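**Is the Prasero hand-held gripper kit worth it for a two-person setup?**

*posted by tabletop_skeptic, 09/04/2023*

I've been going back and forth on the Prasero rental kit for weeks. You get two hand-held grippers with padded fingers and a camera on each, you record yourself doing chores, and their service is supposed to turn the footage into something a robot arm can learn from. The sales page says 100 clips is enough for one simple task. Then the small print talks about 3000 for "reliable transfer." Those are very different amounts of my weekends.

What I want to know is whether it copes with shiny kitchen stuff. Their demo uses foam blocks, and foam blocks don't tell me much. I want trays, bowls and small dishes, on a normal table in a normal room. Has anyone done that and kept the results?

---

**Stavby_refugee**

I moved over from the Stavby kit, so weigh this accordingly. Steel is the hard part with any of them. The fingers are fine on a rim if you come at it straight down, one finger inside the wall and one outside. Come in at a slant and you're mostly pushing the thing across the table.
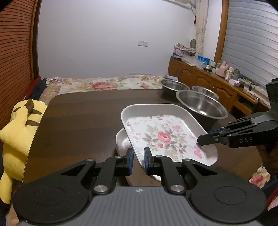 *Fingers at the tray rim, second gripper coming in from the right. Steel bowls behind.*

Stacked trays are worse than single ones. With one resting partly on another you have to be careful which rim you're closing on, and the tracking report won't tell you if you got it wrong. It just gives you a green check mark. I don't trust the green check mark. I asked support what it measures and got a link to the same sales page.

Glare is the other thing. Close the blinds, and do it before calibration – I had to redo a whole batch from October over that.

As for 100 clips, maybe, if you never move the tray. Once I started turning it between takes the replay fell apart.

---

**salent_user_ok**

just get the Salent one, its cheaper and the grips are lighter. dont remember the price

---

**kitchenbench**

I wouldn't go by the above, the Salent fingers have no padding and that matters for what was asked.

Small dishes are where I'd test first. Ask for the trial and spend it on the smallest thing you own with raised sides.

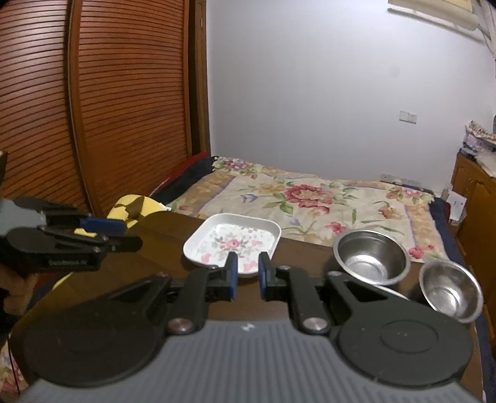
*Small square dish between the open fingers, bowls to the right.*

From behind the gripper you're judging the gap by eye, and my wrist got tired before my patience did. El Fassi sells a wrist strap that fits. It helps a little, and it costs more than a strap should.

For two people: one gripper each is slower than one person holding both, at least until you agree on who moves first. The manual has 2 lines on this and they contradict each other.

Would I buy it? No. Rent for a month, do your own 100, ask them for the replay of the takes that failed, and see how long they take to answer. If they only send you the good ones, send it back.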